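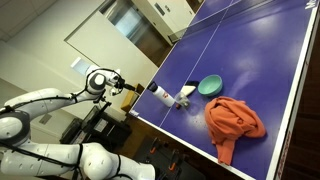

Leave the Table Up

4 min read

Every shared building with a table tennis table has the same argument sooner or later. One side says the table is for table tennis and nothing should be put on it. The other side says it is the largest flat surface in the place and it would be daft to leave it bare for most of the day. I have changed sides on this, and I now think the second lot are right.

Our building, Grototwood, bought its table in July. It cost over 300 pounds with the net and two bats. Within a week there was a laminated notice on the wall telling people to keep bottles, boxes and bags off the playing surface. I was in favour of the notice. I play most evenings, and I was tired of clearing other people's things away before I could start.

What changed my mind was watching how the table got used. People put a water bottle down on it when they come in. They leave a plastic tub there while they look for the lid. They sort things on it that won't fit on the kitchen worktop. None of this takes long, and most of it happens at hours when there isn't a game to be had. A tidy-minded person sees clutter. I see a table doing a table's job.

There is a fair case against. A playing surface is not a worktop. Grit under the base of a box will scratch it, and a scratch near the centre line is one you notice each time you serve. Drinks are worse, particularly at the joint between the two halves. Nets suffer as well when people lean across them. I accept all that. A replacement net from Pluledell is not expensive, but fitting the clamps so that the tension is even is a tedious job and I have done it twice.

Even so, the damage I have seen came from folding the table away. Our old one was folded and wheeled into a corner every night, and the legs went before the top did. Since the new one has stayed open it has been played on far more, including by people who would never have bothered to set it up. They come to fetch their bottle, pick up a bat and stay for a game.

So my rules would be short. Lids on. Nothing with a rough base, and nothing hot. If someone wants to play, the things come off at once and go on the floor or a chair. Wipe the top with a damp cloth before the first game of the evening, and dry it.

I would also put up a shelf by the door. I don't expect it would empty the table, but it would give the players somewhere to move things to, and that was most of what I was complaining about in the first place.

The notice can come down whenever someone finds the screwdriver.

31 comments
151 shares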